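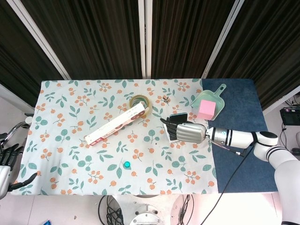 Tape and a long box on the table

Ticket: label printer skips every other label
Product: Grosteck desktop label printer, used with Pluloveo shipping app
Status: reopened
Opened: 2026-03-14

Problem
Printer feeds one label correctly, then one blank, then one correct. Happens on any batch over 2 labels. Single labels are fine. Started after I switched to the Laing rolls, 200 labels per roll.

Tried so far
Power off, wait 30 seconds, power on. No change.
Ran the gap calibration from the button on the back. It fed four blanks and stopped with a steady green light. Next batch still skipped.
Removed and reinstalled the driver. No change.
Printed from a different laptop. Same result, so I don't think it is the computer.

Reply from support
Please check the label height in Pluloveo under Printer – Media. If it is set taller than the actual label, the printer will advance past the next gap. Please also confirm whether the sensor is set to Gap or Black Mark.

Update
Sensor was on Gap. The label height had gone back to the default, which is taller than the Laing labels. I changed it to match the size on the roll core and saved it.

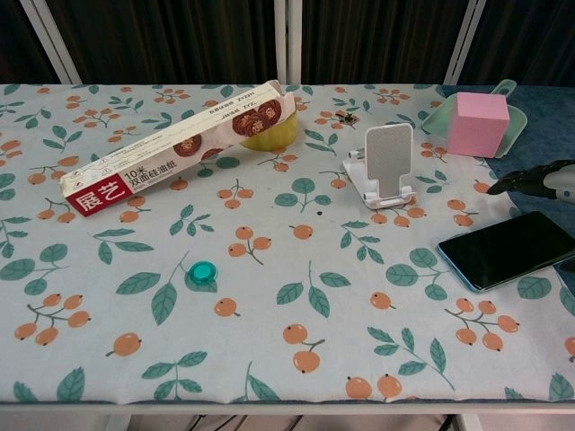 Then I ran a batch of 19 and all of them came out in order, no blanks. Closed the ticket.

Reopened
Skipping is back. I checked the media page and the height is the default again. It seems to reset when the app updates – the version number in the corner is different from what I wrote down before. Saved the height again and it prints normally.

Is there a way to store the size in the printer itself? My old Motik printer kept it after a restart and I never had to set it in the app. If there is a setup tool for this one, please send the link. I did not see one on the downloads page.

Waiting on support.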